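Banc d'essai de Bradeten

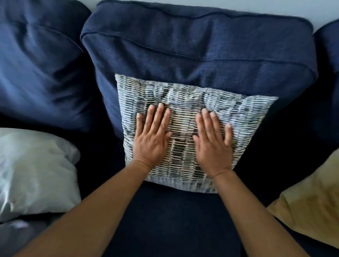
Le banc d'essai de Bradeten est un protocole de comparaison de préhenseurs robotiques consacré aux objets mous de la maison : coussins, oreillers, plaids pliés, peluches. Il a été mis au point par l'ingénieure Inger Eskildsen, bientôt rejointe par Hanne Hjaltadóttir et Villads Oddsson, et doit son nom à l'ancien atelier de tapisserie où l'équipe avait installé ses premiers canapés. On le rencontre dans la littérature spécialisée sous le nom de « banc Bradeten » ou, plus familièrement, d'« épreuve du coussin ».

Origine

Les bancs d'essai de l'époque faisaient la part belle aux boîtes, aux canettes et aux pièces de visserie, toutes choses qui ont le bon goût de garder leur forme quand on les serre. Inger Eskildsen travaillait alors sur un bras domestique et s'étonnait de voir des pinces excellentes en atelier devenir si maladroites devant un salon ordinaire. Elle proposa de prendre pour référence le geste humain le plus simple qui soit, celui de la personne qui redresse un coussin contre un dossier, les deux paumes bien à plat, les doigts écartés, en appuyant juste ce qu'il faut. La première version du protocole fut rédigée en février, et la version de référence, celle que l'on cite encore, porte la date du mercredi 20 avril 2022.

Déroulement

Le protocole comprend 13 tâches, classées par difficulté croissante. Les plus simples consistent à pousser un coussin posé debout ou à le faire pivoter sur l'assise ; les plus délicates demandent de le saisir par un coin, de le retourner, puis de le remettre en place sans déranger ses voisins. Chaque tâche est d'abord exécutée par une personne, filmée du point de vue de ses propres yeux, et ces enregistrements servent ensuite de modèle pour régler la trajectoire et l'effort du bras. La collection de démonstrations humaines réunit 1 273 séquences, tournées sur des canapés et avec des garnitures aussi variés que possible – tissage épais, satin, velours, maille – car le frottement change énormément d'une housse à l'autre.

Chaque préhenseur dispose de 100 essais par tâche. On note la réussite, bien sûr, mais aussi la position finale de l'objet, l'effort maximal relevé au poignet et l'état du tissu une fois la pince retirée. Ce dernier critère, ajouté à la demande de Hanne Hjaltadóttir, a longtemps été discuté, et il faut reconnaître qu'il n'est pas commode à mesurer : un pli n'est pas un accroc, et deux observateurs de bonne foi ne le jugent pas toujours de la même façon.

Préhenseurs comparés

La première campagne opposait trois modèles. Le Nivent, pince parallèle à mors courts, se montra rapide et précis sur les coins mais marquait volontiers les étoffes fines. Le Gakar, doté de doigts souples gonflés à l'air, épousait très bien les volumes et glissait en revanche sur le satin, surtout lorsqu'il fallait soulever. L'Ingvarsson, enfin, est une paire de palettes larges montées sur deux bras distincts ; c'est lui qui se rapproche le plus du geste des mains ouvertes, et il obtint les meilleurs résultats dans presque toutes les tâches de poussée et de redressement. Il demande par contre beaucoup de place et se prête mal aux fauteuils étroits, où les deux bras finissent par se gêner.

Caméras et commande

Le protocole laisse libre le choix du contrôleur, mais impose une caméra placée en tête, à hauteur de regard, et en autorise une seconde au poignet. Villads Oddsson a montré que la vue de tête suffisait pour les coussins à motif contrasté, dont la texture se suit facilement d'une image à l'autre. Les housses sombres et unies posées sur un tissu de même teinte restent nettement plus difficiles, de même que les étoffes brillantes, dont les reflets se déplacent avec le bras.

Réception et critiques

Le banc a été bien accueilli pour sa simplicité – un canapé, quelques coussins, et l'on peut commencer. Tove Overgaard lui a toutefois reproché de favoriser les systèmes à deux bras, et Brynhildur Mikkelsen a relevé que le garnissage des coussins se tasse au fil des essais, de sorte que le dernier préhenseur testé ne rencontre plus tout à fait le même objet que le premier. Une révision de la procédure prévoit depuis de faire tourner les coussins entre les séries et de les peser à chaque changement de pince.

Voir aussi

Préhension d'objets déformables
Commande en effort
Apprentissage par démonstration
Robotique domestique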